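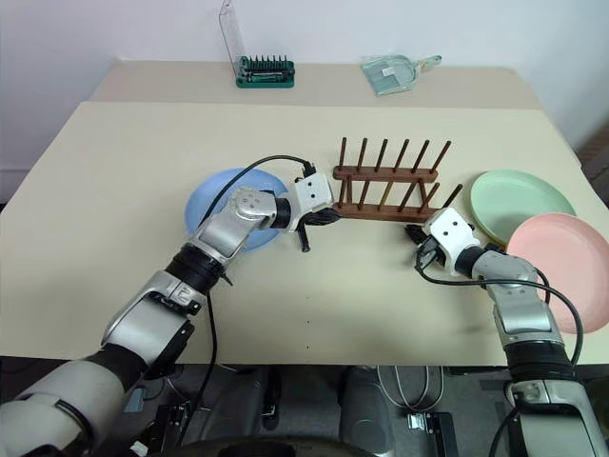 # How to pack a gift mug for the post

These are the steps we use at Harries for single mugs and boxed pairs. They work for any ordinary pottery or china mug, whether you bought it from us or not. For glass tankards, double the padding in steps 2 and 4.

## What you need

- A strong cardboard box, at least 4 cm bigger than the mug on every side
- Plain tissue paper
- Bubble wrap, small bubbles
- Crumpled packing paper, or clean newspaper if you don't mind the ink
- Brown parcel tape, 48 mm or wider
- A label and a pen that won't smudge

Gift boxes with a clear window look nice on a shelf but are too thin to post on their own. Treat one as part of the present and put it inside a proper box.

## Step 1: Check the mug

Run a finger around the rim and the foot and look along the handle for hairline cracks. Peel off the price sticker. If it leaves glue behind, rub it with a little cooking oil, then wash the mug in warm soapy water.

Leave it upside down until it is fully dry, preferably overnight. Damp tissue sticks to printed designs, and gold trim marks easily.

## Step 2: Fill the inside

Crumple two or three sheets of tissue and push them into the mug until they sit level with the rim. They should be firm but not forced in.

If you are sending sweets, tea bags or a pair of socks in the mug, those can take the place of the tissue. Put them in a small bag first. Don't put coins or miniature bottles inside. We had a Zarkurville souvenir mug come back with the handle fine and the bottom knocked out by a miniature.

## Step 3: Protect the handle

Most breakages we see are handles. Roll a strip of tissue into a rope, thread it through the handle and fill the gap. Wrap a second strip over the outside and hold it with a small piece of tape, keeping the tape on the tissue and off the glaze.

On the Liston Celtic mugs the handle is a twisted knot with narrow gaps. Use torn tissue there and don't try to pack every hole.

## Step 4: Wrap it

Lay the mug on its side at one end of the bubble wrap, bubbles facing in. Roll it up, fold the ends over the rim and base, and tape them down. Two full turns is enough for a single mug.

For a pair, wrap each mug separately, then stand a piece of folded card between them with the handles pointing away from each other.

If you want gift wrap as well, it goes on now. Keep bows flat.

## Step 5: Box it

1. Put a layer of crumpled paper in the bottom of the box.
2. Stand the mug in the middle, upright.
3. Fill the sides, pushing paper down into the corners.
4. Add your card in its envelope, then a top layer of paper.
5. Close the flaps and shake the box gently. If anything moves, open it and add more paper.

Tape along the middle seam, top and bottom, and then across both ends so the tape makes an H shape.

## Step 6: Label and send

Write the address on the largest face, with your own address on the back marked "sender". A second copy of the address inside the box is worth the extra minute. "Fragile" stickers are fine, but don't pack any less because of them.

Our standard Liston mug, packed this way in the small Petutitz box, weighs 773 g. Weigh the finished parcel on the kitchen scales before you pay for postage. The boxed pair with its tin of shortbread comes to 1,916 g, so it is close to the 2 kg limit if your carrier has one. Leave out the tin if you are adding anything else.

For parcels going abroad you will need a customs form. Put "ceramic mug, gift" and the price you paid. In March, and again before Christmas, allow extra days.

## If it arrives broken

Ask the person to keep all the packing and take a photo of the box as well as the mug. For orders we posted ourselves, send us the photos within 28 days and we will replace the mug. For parcels you sent, the claim goes to the carrier, and they will usually want your proof of postage and the shop receipt.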